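Plastic bag ban at the Nemport markets, how is everybody coping?

herrero_hal
Posted Wed 5 June
So we're a few weeks into the no-bag rule at the Saturday market and I want to hear how it's going for other people. I've left my totes in the car three times now. Last weekend I walked back to the lot with peaches in my hat. My wife thinks the whole thing is wonderful (she wasn't carrying the peaches).

pennyloaf
I'm for it, and I was for it before it passed. The creek behind our street used to have bags hanging in every tree by December. Keep a tote on the doorknob, Hal! You can't get out of the house without touching it.

Chae-won Ok
I sell greens at the market, so I'll give you the stall side. Paper costs me more and it falls apart the second the lettuce gets damp. I bought a case of 2,000 paper sacks in the spring and I'm already close to the bottom of it. I'm not against the rule, I just wish the city had asked any of us first.

rimus_rd_mike
Unpopular opinion I guess, but I reused every one of those bags. Bathroom trash, dog walks, wet swimsuits, paint brushes overnight. Now I pay for a roll of small liners that are thicker than the old bags ever were. How is that less plastic?

pennyloaf
Mike, you reused them. Most people had a drawer full and then threw out the drawer.

rimus_rd_mike
I'd like to see a number on that.

nuria prieto
I can give you one house's worth lol. When we cleaned out my mother's pantry we counted the bags, because my sister bet me there'd be under a hundred. There were 156, folded into little triangles, and 13 of them were from a grocery store that closed when I was in high school. I kept the triangles. They're in MY pantry now, so I suppose I've got no business lecturing anybody.

herrero_hal
The triangles!! My grandmother did that. Can somebody explain the fold?

nuria prieto
Flatten it, fold it the long way into a strip, then go corner over corner from the bottom like a paper football and tuck the handles in. Squeeze the air out first or it fights you.

Chae-won Ok
If anyone has clean ones to get rid of, please don't bring them to my table, I'm not allowed to hand them out either. Mesh produce bags work great for greens, by the way. Shake the water off first.

rimus_rd_mike
Fine, I'll try the mesh. Still buying liners though, and still annoyed. Purple ones this time, they were on sale.
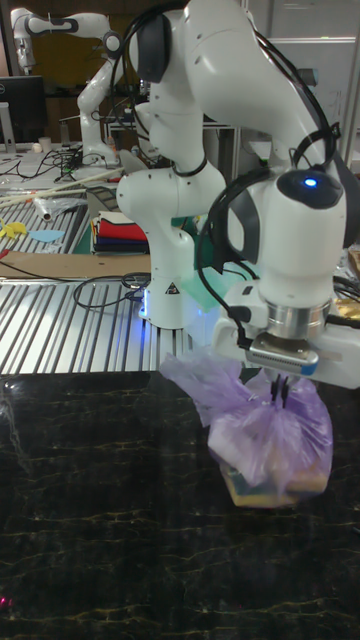 Purple plastic bag, bunched at the top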